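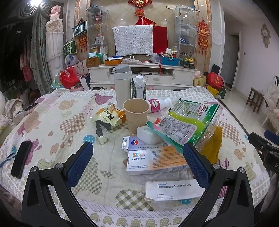 Weather and climate in Flondham: your questions answered

229 shares
14 comments

How high up is Flondham?
The town square sits at 1,113 feet, and the ridge road tops out at 2,305 feet. That climb does wonderful things to the weather! You can leave the square in drizzle and come out into sunshine before you reach the last farm gate.

Does it snow?
Yes, and we love it. The first real snow usually comes in December. It stays longest on the north side of the ridge, while the square often gets slush by lunchtime.

When is the best time to visit?
Early fall, if you ask me. The mornings are crisp, the haze is gone, and the view toward Ballen is the best you'll get all year. Spring is lovely too, but bring boots - the meadow paths turn to soup.

Is Ballen really warmer?
It is on most winter nights. Cold air drains down our valley and settles right over the town, and Ballen sits on a slope above it. On windy nights the air gets mixed up and there's hardly any difference.
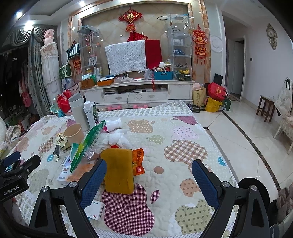

Rain and Fog

Which months are the wettest?
May and June. Most of it falls in late afternoon storms that build over Lalska and drift our way, so plan your hikes for the morning.

Why is the river fog so thick?
The Cusi stays fairly mild into the fall. When chilly air slides over it on a clear, still night, you get those gorgeous white banks that fill the valley to the treetops. Walk up the ridge road at sunrise and look down on them!

Where do your readings come from?
Vasilică Nistor keeps the rain gauge and thermometer behind the old school and writes up the log every morning. Older pages are in his notebooks, which we're typing up bit by bit.

Can I send in my own readings?
Please do! Tell us where your gauge is and what time you read it. Rain totals are great, and first frost dates are even better - we have hardly any from the Lalska side.

Last updated 17 August 2018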